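ok so week four of sharing the bench with the arm at Isari and I have thoughts

Saturday shift used to be me and two others putting dough in baskets until our wrists gave up. Now the arm does the picking and I do the shaping, plus all the fussing when it gets confused
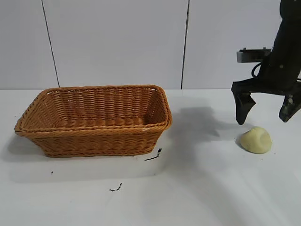 Photo: Sithole / Isari, Murnmont

Basket on the left, lump on the right, gripper open over it. My whole job in one picture lol. The arm is slower than me!! I can do 50 in the time it does 16. But it doesn't need a break and my wrists feel so much better

What I miss is the talking. One of our three got moved to packing and now it's mostly me and the Jevo manual (bedtime reading, not kidding)

Also we still don't know what happens to the evening hours. I asked, got a "we'll see." If anybody at another bakery has been through this, did they keep your hours the same?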